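Report of Visit: Vastberg Bath and Home Showroom, Hirkton

On July 19, 2019, members of the Whitelaw Interiors Association visited the Vastberg showroom in Hirkton. Despina Ristić, showroom manager, received the group and outlined plans to reopen the second hall in February.
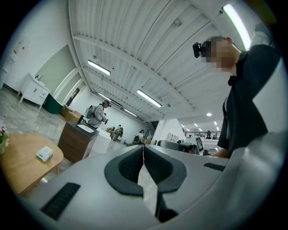
Bathroom furniture remains the main business of the Hirkton site. Stock is shown on an open floor, so that cabinets may be compared at close range. A white vanity with a sink top stands against a pale green wall panel, and a dark wooden model with a white sink is placed behind a light wooden table. Members favored the darker finish - several asked for the Undaslow price list.

The discussion then turned to delivery. Orders within the county are normally filled in seven days, and a deposit is required on all made-to-order pieces.

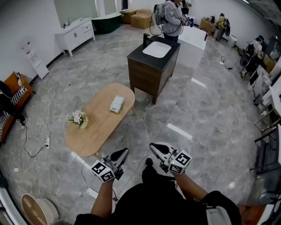

Can a basin be ordered separately from its cabinet? Basins are sold separately on request, with a handling charge of $4 per item.

The Association thanks Ms. Ristić for her time.

Contact the Whitelaw Interiors Association | © 2019 | Back to top
This site uses cookies. Accept | Settings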